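쿠키 안내: 본 사이트는 장바구니 유지와 방문 통계를 위해 쿠키를 사용합니다. 계속 이용하시면 동의하신 것으로 봅니다. [동의] [설정]

제품 > 작업장 자동화 > 탁상형 분류 셀 > Prulero 6

Prulero 6 탁상형 분류 셀
제조: Botunen / 국내 공급 및 설치: Vanhove

플라스틱 조각을 집어서 플라스틱 통에 넣는 기계입니다. 이 한 문장으로 설명이 끝나는 제품을 팔면서 페이지를 이렇게 길게 쓰는 까닭은, 구매 담당자분들이 짧은 페이지를 의심하시기 때문입니다.

Prulero 6은 6축 로봇 팔, 전용 받침대, 타공판, 분류 통, 그리고 조작 소프트웨어로 구성됩니다. 기존 작업대를 그대로 쓸 수 있고, 컨베이어를 새로 깔 필요가 없습니다. 컨베이어를 이미 까신 분께는 위로의 말씀을 드립니다.

어떤 일을 맡기나

사출이나 조립 공정에서 나오는 자투리, 불량 부품, 반품 해체물처럼 하나씩 손으로 골라야 하는 물건이 대상입니다. 크기가 제각각이어도 손가락 사이에 들어오면 집습니다. 젖은 비닐은 못 집습니다. 영업부에서는 이 문장을 빼자고 했지만 젖은 비닐을 들고 찾아오시는 분이 계속 계셔서 남겨 둡니다.

시간당 처리량은 최대 361개입니다. 숙련된 사람은 이보다 빠릅니다. 적어도 점심 전까지는 그렇습니다. 오후 세 시 무렵의 처리량은 댁의 현장에서 직접 재 보시기를 권합니다.

사람은 무엇을 하게 되나

도입 상담에서 제일 먼저 나오는 질문인데, 대개 회의실 문이 닫힌 다음에 나옵니다. Furngate 공장의 분류반은 지난 5월에 첫 셀을 들였습니다. 분류반에 있던 분들은 지금도 분류반에 있습니다. 하루 종일 허리를 숙이고 조각을 고르던 시간이 줄었고, 대신 통을 갈고, 로봇이 판단을 미룬 물건을 살펴보고, 로봇이 왜 또 섰는지 알아내는 일이 생겼습니다. 마지막 항목은 첫 달에 특히 많습니다.

분류반의 Ute Baumgart 씨는 설치 이튿날 작업 순서표를 통째로 고쳐 썼습니다. 저희가 드린 순서표에는 교대 시간이 빠져 있었습니다. 현재 설명서에 실린 순서표는 Baumgart 씨의 것이고, 저희 것은 조용히 폐기했습니다.

없어지는 일도 있습니다. 야간 단독 분류는 대부분 셀로 넘어갑니다. 야간 수당을 받던 분들께는 반가운 소식만은 아닙니다. 그래서 견적서에 근무표 상담 항목이 따로 붙습니다. 이 항목을 지우고 주문하신 고객사 중에는 나중에 다시 넣어 달라고 하신 곳이 있습니다. 상담료는 같습니다.

설치와 교육

설치는 하루면 됩니다. 받침대 고정, 타공판 정렬, 시험 운전 순서로 진행하며, 시험 운전에는 실제로 셀을 쓸 작업자가 반드시 들어와 주셔야 합니다. 관리자만 참석한 시험 운전은 저희 경험상 무척 매끄럽게 끝나고, 다음 날 전화가 옵니다.

교육은 반나절씩 두 번입니다. 첫 번째는 멈추는 법, 두 번째는 움직이는 법을 다룹니다. 순서를 바꿔 달라는 요청은 받지 않습니다.

주요 사양

팔: 6축, 검정
그리퍼: 손가락형, 교체 가능
타공판: 격자 구멍, 회색
분류 통: 노랑, 라벨 부착
포장 중량: 572kg(받침대 포함)
주문 번호: 602
색상 선택: 없음

중량에 놀라시는 분이 많습니다. 대부분 받침대입니다. 엘리베이터 허용 하중은 주문 전에 확인해 주십시오.

배치 시뮬레이션

주문 전에 작업대와 통의 위치를 시뮬레이션으로 맞춰 봅니다. 통을 어디에 두느냐로 현장에서 제법 긴 토론이 벌어지는데, 화면에서 벌이는 편이 조용합니다. 바닥 타일 무늬는 바꿔 드리지 않습니다.

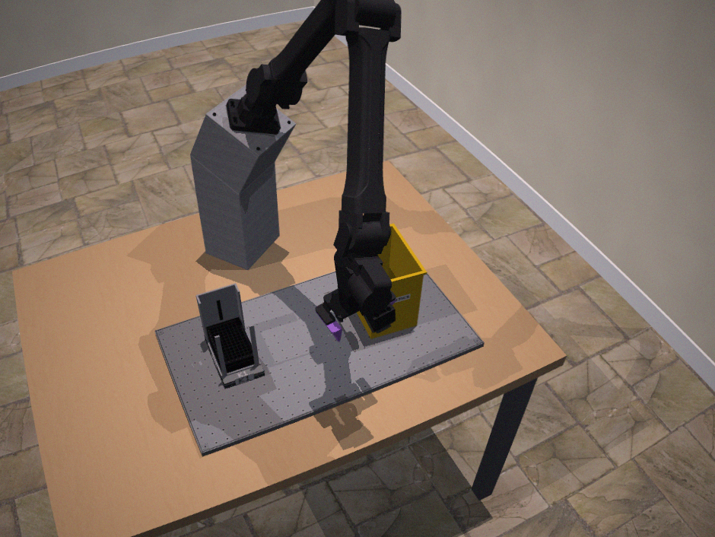 두 화면 모두 타공판 위에 노란 통을 세운 배치입니다.

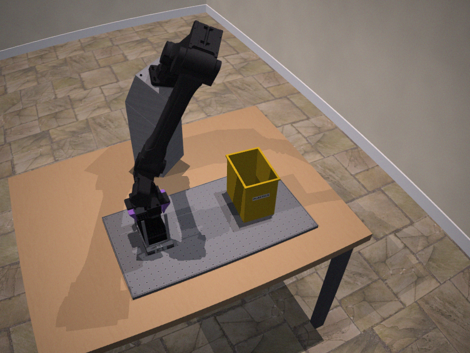
구매자 의견

재현
배치 검토 때 작업자 두 명을 같이 앉혔는데 그게 제일 잘한 일이었습니다. 저는 통을 팔에 가까이 붙이자고 했고 두 사람은 통 가는 사람이 설 자리가 없다고 했습니다. 두 사람 말대로 했습니다. 기계 자체는 무난합니다. 다만 멈췄을 때 나는 알림음이 식당 벨소리와 똑같아서 목요일 점심에 전원이 일어난 적이 있습니다. 소리를 바꾸는 메뉴가 설정 맨 밑에 있으니 교육 첫 시간에 알려 주시면 좋겠습니다. 그리고 설명서 순서표는 정말 쓸 만합니다. 인쇄해서 벽에 붙여 두고 씁니다.

관련 제품
Prulero 6 교체용 그리퍼 손가락
분류 통 라벨 세트
Botunen 타공판 연장 키트
Vanhove 근무표 상담(방문)
작업대 높이 조절 다리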